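Home Visits Suppliers Reports Contact
Search this site Enter keyword Go

Visit to the Firarent battery and delivery center

In October, two members of our purchasing group were received at the Firarent distribution center, which supplies batteries by mail to small businesses and private customers. The visit was arranged by Olga Alcaraz, head of customer service, and began at the loading dock.

Orders received before noon are packed the same day. The packing hall has 12 stations, each with its own scale and label printer. Staff check the battery size against the order – the most frequent cause of returns – before the box is sealed.
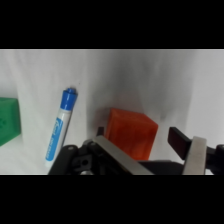

Blue-and-white marker between two colored blocks

Ms. Alcaraz explained the exchange procedure. A customer who has ordered the wrong size is sent a replacement as soon as the carrier has scanned the return. In the month before our visit, 176 exchanges were handled in this way.
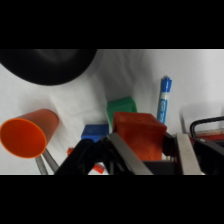
The carrier, Kokkinos, collects twice a day, and the second truck leaves at 5:30 p.m. Packages for the islands travel separately and may need an extra day.

Leonidas Fragkou then presented the review desk, where customer comments are read and answered by a team of 23. Complaints about damaged packaging are passed to the hall supervisor the same morning.

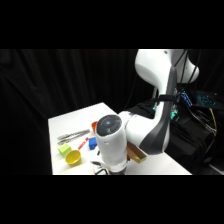 Our group raised the matter of printed instructions, which at present are supplied in English and French only. Mr. Fragkou stated that Spanish and Greek versions are in preparation. A price list for the Lona range was handed over and may be consulted at our office.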